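**Grippers, week three.** Posting this as a thread so I can find it again. Two hand-held grippers, same jaws, different pads and different cameras. I've been switching between them for a while and people keep asking which one to build.

1/ The short version: for small household stuff I'd take the firmer pads and the wide lens. For anything lumpy I'd take the soft pads. I don't have one answer for both and I've stopped looking for one.

2/ The jaws are the Stetcombe linkage, two parallel bars per side with an angled fingertip on top. Both sides close together, so whatever you grab gets pulled to the middle whether you lined it up or not. That saves a lot of bad demos.

3/ Pads first. Set A is a firm rubber sheet, cut to the fingertip and glued. Set B is a thick foam with a thin skin over it. Set A took me an evening. Set B took two evenings, and I had to redo one finger when the skin bubbled.

4/ How I tested: pick it up, hold it up, turn the wrist, put it down somewhere else. 36 grasps per object per pad set. Same objects for both. I wrote down slips, drops, and anything that rotated in the fingers.

5/ Out of all those runs I logged 234 slips or rotations. Most came from three objects: a smooth marker cap, a glue stick lying on its side, and a folded receipt. The receipt is just a bad object. I'm keeping it in.

6/ Firm pads were better on anything with flat sides. The object stops moving the moment the pads touch, and it stays where it stopped when you turn the wrist. With foam it keeps settling for a bit. You can feel it through the handle.

7/ Foam was better on a walnut, a ball of putty, and a wrapped candy. The firm pads only touch those in one or two spots and they roll out.

8/ Wear: the foam skin started to peel at the tip. The firm pads look the same as when I glued them, except for some grime that comes off with alcohol.

9/ Cameras. One gripper has a Kincaid module with the wide lens, the other has a Prallness with a narrower one. Both mounted behind the jaws and looking forward, so the fingertips are always in view.

10/ The narrow lens gives you more detail on the object, and I expected to like it more. I didn't. Once you get close, the thing you're holding fills the view and you lose track of where you're about to put it down.

11/ The wide lens keeps the table, the other hand, and some of the room. Straight lines bend near the sides. I calibrate once and leave it alone.

12/ Chiến Lưu asked whether the wide one loses small features like holes and ports. Some, yes. If your job is plugging something in, you may want the narrow lens or a second camera. For pick and place I haven't missed it.

13/ Exposure is the thing I'd check before buying. The Prallness hunts when a shiny object comes near the lens -- bright, dark, bright again. You can lock it, but then you have to remember to unlock it when you move to another room. I forgot twice.

14/ Power adapters turned out to be a good test object for all of this. Flat sides, glossy shell, and prongs that tell you right away if the thing has tilted. Add a patterned cloth and a bit of clutter and you have a decent hard case for tracking too.

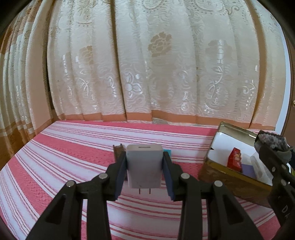

15/ The other thing I like about an adapter is that you can grab it wrong in an obvious way. Catch it too high and it swings on the pads. Catch it at the middle and it holds. After a few tries your hand learns the height and you stop thinking about it.

16/ Controllers, briefly. I log jaw opening from an encoder on one unit and from the camera on the other. The encoder is cleaner. The camera method is cheaper and has no wires to snag, but it drops readings when something covers the fingertips.

17/ Loretta Gallagher wanted to know if the dropped readings matter. On short runs, no, I fill the gaps in and the curve looks fine. On long ones with two hands crossing over each other, I'd pay for the encoder.

18/ Weight. The encoder unit is heavier and I notice after 15 minutes. I moved the battery back toward the wrist and that helped more than the lighter screws I ordered.

19/ Pivot pins: check them. One of mine walked out a little over the first week and the left finger got sloppy before I figured out why. A drop of thread locker on the retaining screws and no trouble after that.

20/ Parts I'd buy again: the Stetcombe linkage, the Kincaid camera, the firm rubber sheet. Parts I wouldn't: the foam skin, and the Skustside quick-release mount, which has play in it that shows up in every recording -- small, but it's there.

21/ Next up is a longer run, 3000 grasps on one set of firm pads, to see when the glue gives up. That'll probably take me into August. I'll add the numbers to this thread.

22/ Pad template is the same file I posted before. Cut it a little oversized and trim after the glue sets.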